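Last touched 29 December 2024. If you are reading a printed copy from the drawer, it is probably older than that, and the version in this folder wins.

# Paper Cups and Tabletops

Hello, and welcome to the cup notes. This folder holds everything we have written down about stacking, nesting, storing and setting out paper cups for the Sorkia reading evenings, along with the pictures and short write-ups that go with them. It began as a single page by Vaida Jõgi, taped inside a cupboard door, and it has grown a good deal since then (my fault mostly, I do like to write things down). Shota Sakai tidied the folders in April and gave them names that a person can guess, for which I am still grateful.

## What's in the folder

- `notes/` holds the written entries, 961 of them, mostly a line or two long
- `pictures/` holds the pictures, sorted by what the cups are doing
- `tables/` has a short page for each kind of table we set up on
- `old/` is everything from before the April tidy, left just as it was

The entries are plain text and you can open them with whatever you like. Each starts with a label from the list further down, then the kind of cup, then whatever the writer felt like saying. Some of them wander. There is one under `old/` that is mostly a recipe for ginger tea, and I can't bring myself to take it out.

## Words we use

**Nested** means one cup sitting down inside another, both the same way up. The rims show as separate rings when you look from the side, and a good nest stands straight.

**Loose** means any cup on its own, whether it is on the table, in a hand, or lying on its side.

**Base** is whatever the bottom cup stands on: a coaster, a tray, a folded napkin, or the bare table. Please do fill this in! We left it out for the first few months and had to go back through a great many entries.

**Tower** is for cups stacked rim to rim or bottom to bottom, which we see far less often. The label is kept for the children's table, where they build them up to 15 cups high and are very proud of it.

## A few habits worth keeping

Nest cups gently. If you push the top one down hard it grips, and then somebody with a hot kettle in the other hand is trying to shake two cups apart. We like to set out short stacks, 4 or 6 to a coaster, so that people can take one without tipping the lot. Longer sleeves can stay in the cupboard until they're wanted.

Lift by the wall of the cup and keep your fingers away from the rim, where people will be drinking. The Kesent cups have a stiffer wall and don't mind being squeezed a little. The Noludari ones are softer and will dent if you look at them crossly, so hold those lower down.

Coasters go in the middle of the table first, then the cups. Doing it the other way round means lifting the stack again to slide the coaster under, and I have chased enough cups across the floor at Maruyama to have opinions on the matter.

## Pictures
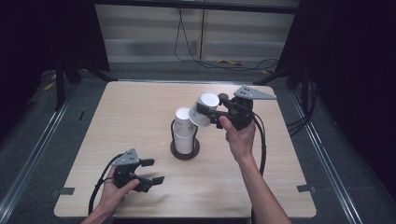

### Category: nested, on a coaster

Two white paper cups are nested on a round, dark brown coaster in the middle of a light wooden table, with a third held on its side just above and to the right of them. In our labels that makes the pair `nested`, the third cup `loose`, and the base `coaster`. Both rims in the stack can be made out, so this is a handy one to look at if you are unsure how we use the first word.

## Adding your own

Put the entry in `notes/`, put any picture in `pictures/` under the label that fits best, and give them both the same name. If two labels fit, choose the one for the stack and mention the other in the text. Spelling can be fixed later, and Shota enjoys doing it.

## Still to do

- Finish the page for the folding tables
- Decide whether cups with lids need their own label
- Ask Vaida where the spare coasters went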